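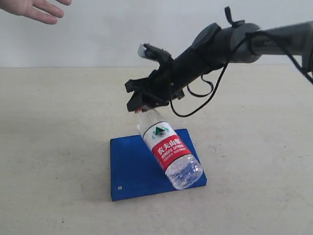

One user on the upper branch wrote in before the meeting that the pressure at the kitchen tap falls away every evening from seven, that the filter had been changed and made no difference, and that the fault must therefore lie in the main.

Home Notices Supply Minutes Documents Contact

Filed under: Minutes / Birnby Water Users / Network and treatment

BIRNBY WATER USERS
Minutes of the network meeting, September
Opened 7.30 pm

1. Minutes of the previous meeting
Accepted with one correction. Under item 4, "inlet valve" should read "outlet valve". The drawing was right and has not been changed.

2. Upper branch pressure
The letter from the upper branch was taken first. Two other households on the same branch have reported the same thing by telephone. The lower branch has had no complaints.

The logger was fitted at the upper washout for two weeks. Pressure holds steady overnight and through the working day, then falls between 7 pm and 9 pm. The fall is sharper than demand alone would give. The reservoir level did not drop far enough over the same hours to explain it.

Three causes were discussed: a partly closed valve, deposits in the older length of pipe, and the reducing valve at the junction sticking under flow. The valve at the junction was last stripped down before the Hedudia unit was installed and there is no record of its setting since. The older pipe runs from the junction to the stile and is 56 mm bore according to the drawing, although the stub taken out at the last repair measured less than that inside, with scale.

It was felt by one member that replacing the whole length should go ahead now, as it will be needed in any case. The meeting preferred to test the valve first. A new length of pipe would not show any benefit if the valve is at fault.

Agreed: strip and reset the reducing valve, then log for a further two weeks with the logger in the same position. Agreed also that all isolating valves on the branch are to be opened fully and the number of turns written on the valve card. Several cards are blank.

3. Leakage
Night flow at the reservoir meter has risen slightly since the last meeting. The night reading is taken from 2 am to 4 am, when legitimate use is small but includes the cattle troughs. The trough floats at the two lower fields were checked and one was found passing. It has been replaced. The night flow before and after the replacement is not yet comparable, the meter having been read at different times.

Readings to be taken at the same hour in future. The meter register increments every 1000 litres, too coarse for a short reading, and a pulse counter was suggested. Price to be obtained.

4. Treatment
The Hedudia ultraviolet unit is running. The lamp has used nearly 90 per cent of its rated hours. Lamps were ordered in advance last time and the box was then stored in the damp end of the treatment hut, where the end caps corroded. The next lamp is to be kept indoors until it is fitted.

The intensity alarm sounded twice in August, both times after heavy rain. On each occasion the solenoid closed as intended and supply continued from storage. The quartz sleeve was cleaned after the second alarm and had a brown film on it. The meeting noted that cleaning the sleeve every three months may not be enough in wet periods – the interval will be kept for now and the film checked at six weeks.

Pre-filter cartridges: the Bratora cartridges are lasting longer than the previous type but the housing is harder to open. One spanner has been broken. The o-ring is to be greased at each change with silicone grease only. There was a short discussion about whether the finer grade would be better ahead of the lamp. The finer grade blocked within days when it was tried, so no change.

5. Quotation for reservoir relining
A quotation has been received from Þórarinsdóttir for relining the west chamber. It covers draining, jetting, crack repair and two coats, and excludes access equipment. The east chamber would carry the whole supply during the work. On present use the east chamber alone gives less than a day's storage.

Points to go back to the contractor:
- curing time before refilling, and at what air temperature
- whether the coating is approved for contact with drinking water, with the certificate
- whether the ladder fixings are to be removed or coated round
- disposal of the jetting water, which must not go to the stream

The quotation is open for 80 days. No decision was taken. The work would in any event have to wait for lower demand, and the meeting did not wish to drain a chamber while the upper branch fault is unresolved.

6. Sampling
The last set of samples was clear for bacteria. Manganese was up on the set before but within the limit. Samples were taken at the hut outlet only. A sample from the far end of the upper branch will be added next time, taken from a tap with no softener or filter on it.

7. Records
The network drawing still shows the old stop tap at the chapel wall. It was cut out when the wall was rebuilt. Drawing to be revised and the superseded copy marked as such – two versions are in circulation with the same issue letter.

8. Any other business
The hut padlock is stiff. Graphite to be used, no oil.
Frost covers for the exposed meters to be put on before the end of October.

Closed 9.10 pm. Next meeting after the second logging period.

Sign up for supply notices by email. You can unsubscribe at any time.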